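Camum Painted Interiors: data card

Summary

Camum is a catalogue of decorated ceilings, walls and fitted woodwork in rooms that are open to the public. It holds 3666 records in 3 groups: ceilings, walls and joinery. Each record covers a single panel or a single continuous painted surface, and gives its ground colour, its main motifs, its border treatment and its condition at the time of the survey. The catalogue is kept at Fatholm and is intended for conservators, students of decorative art and building managers.

Scope and sources

Records were compiled from site visits and from the earlier Sterkum index, which covered ceilings only. Where the index and a visit disagreed, the visit was preferred and the older reading was kept in the notes field. Work on outdoor murals is excluded, as are printed wallpapers. The Ejigu rooms account for 84 records and were added in June — these are the most recent entries and have been checked by 2 readers. 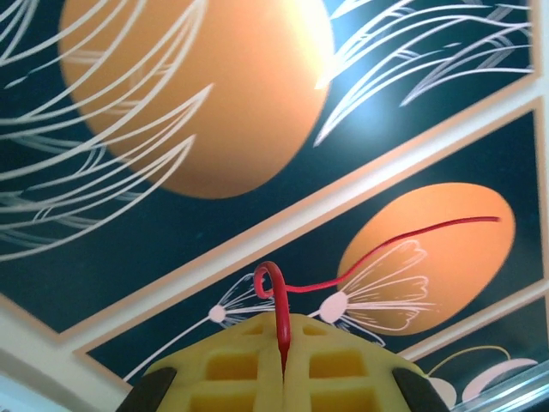 Motif terms are drawn from a closed list, and surveyors are asked to use the broadest term that is certain. A plant is entered as "flower", "leaf" or "grass" only where the form is clear; otherwise "foliage" is used. White line drawing over a flat ground, such as the outlined flowers with pale pink centres on deep teal, is entered as "linear" and kept separate from filled painting. Orange circles and ovals are entered as "disc", with "graded" added where the colour moves from dark to pale. Cream strips between panels are recorded under border treatment, and each panel they divide receives its own record.

Known limitations

Colour names were assigned by eye and should not be used for paint matching. Glare from light fittings affects some ceiling records, and the ground colour in these may read paler than it should.

Maintenance

Corrections should be sent to Elin Foulkes, who edits the motif list. Requests for access to the survey notes are handled by Iestyn Griffiths. Please quote the record number in all correspondence.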